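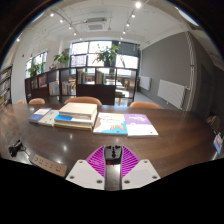
Tistholm library reworks gripper for book-sorting trial

Wednesday, November 30, 2022

The hand-held gripper used in the Tistholm library's book-sorting trial has been through its second service since April. The work was done by Eetu Juntunen and Perrine Courtois of Vovow, the engineering firm that maintains the unit under contract.

The service covered finger alignment, mounting screws and camera calibration. The gripper closes on a book with two magenta ribbed fingers, each fixed to a white plate with bolt holes. The left finger had drifted by 2 mm at the tip after 600 grasps, enough to make thin paperbacks turn in the grip. Juntunen loosened the plate, reset it against a gauge block and retightened the screws in a cross pattern. No parts were replaced.

Checks are carried out on the long reading room table, where books of different thickness are set out in a row. Thin volumes, a stack with a hardcover on top and large picture books each load the fingers differently. Glossy covers remain the hardest case for the camera, and the polished tabletop adds reflections from the track lights.
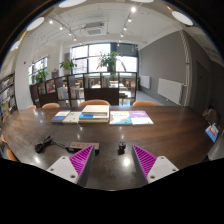 After realignment the unit completed 100 test grasps. Before the service, the same test had given 78 clean grasps. Courtois said most of the earlier failures were on books under a centimeter thick — the fingers met the cover unevenly and pushed it sideways.

Calibration was repeated with the ceiling lights on and again with daylight only. The two sets of values differed slightly, and the daylight set has been stored as a separate profile.

"The plates should be checked every month, with the screws marked so that any movement shows," Juntunen said. Library staff will do this themselves using a torque driver left on site. The log goes to Léonie Deschamps, who runs the trial for the library.

The next stage, in which the same fingers will be fitted to a fixed arm at the returns desk, has no start date. Vovow is still waiting for the adapter flange from its supplier, Elta.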